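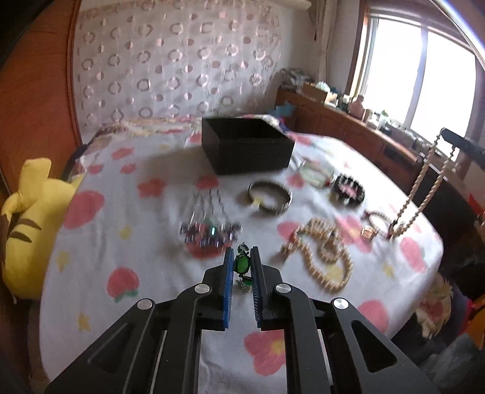
Green pendant, oval stone in a dark metal frame.

Haldane Jewellery Listings - data card

Contents: 2,798 catalogue records from estate sales, one row per lot. Text fields only. Maintained by Shona Moffat.

Fields
lot_id - integer, unique
category - pendant, bangle, beads, comb, other
colour - free text, lower case
metal - blank if not tested 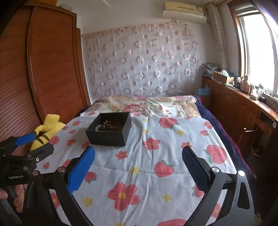
Known issues
121 rows have no category. Lots sold as a set share one price, repeated on each row. Check set_id before you total anything.
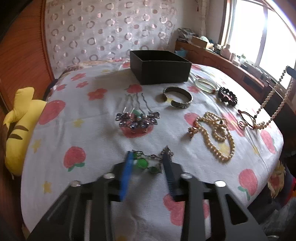 Bracelet with green discs and thin metal links.

Changes
September - 300 duplicate rows removed (Jurgita Mägi).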